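Tool night at Orkside was a ripper this month! Everyone brought a favourite from the shed.

**Pliers, hands down the crowd's pick.** Orange and black grips, a plain grey steel head, and those flared guards that stop your fingers sliding forward. I love a bit of colour on a tool.

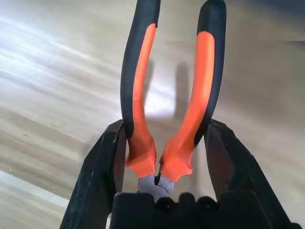 You can spot orange from the far side of a messy bench, and that saves me a lot of muttering. I've been known to lose a black-handled pair for 3 weeks.

Next time it's spanners and shifters at the Makori shed, 7 pm. Bring the rusty ones too — we'll have oil and rags!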